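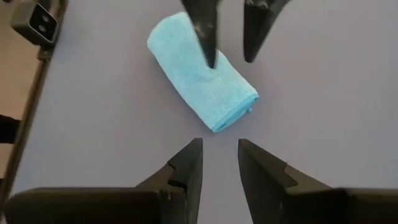
Rolled blue towel, seen from the wrist camera on the near arm

From: Hjørdis Lundgren
To: Blomqvist workshop list
Subject: Re: Towel folding - how are the two arms getting on?

Hello all,

Gunnel, thank you for asking, and sorry for the slow answer. I've had my evenings full of this! Your questions first, then some news.

> Gunnel Engebretsen wrote:
> Are you still on the hard fingers, or did you go over to
> the rubber ones? And how is the second arm bolted down?
> Mine walks across the bench every time it speeds up. Also
> curious whether you kept the stereo camera on the rail.

Still the hard black ones, on both arms. I did try rubber pads in September and they gripped beautifully, but they wouldn't let go of the cloth, and microfibre is the worst for it. The pointed tips can get in under a fold, and that's what I care about most at the moment. I filed the bevel on the near pair by hand, so please don't look too closely at the finish.

The arms sit opposite each other with the table between them, each on its own steel plate with four M8 bolts. Before that mine walked as well. If yours still creeps after bolting, turn the acceleration down to 60 per cent and work back up - I'm at 81 now and it stays put.

The stereo camera is still on the rail at the corner, yes. It gives me the whole table and the wrist camera does the close work. When the far arm comes in over the towel the two views together are so much better than either alone, I can't tell you how pleased I was the first time I had both up on the screen.

Now the news! Dorero (that's the folding program, for anyone new here) can start from a rolled towel, where before I had to lay it out flat myself. The far arm goes for the middle of the roll and the near one waits with its fingers open. I've logged 1000 tries so far and the log is in the shared folder under Lusomum. The weak spot is the thick end with the seam, where the tips tend to slide along the edge. If you have any ideas about that I'd love to hear them.

Gunnel, bring your base plate along next time and we can drill it on the big press. I've got spare bolts.

Hjørdis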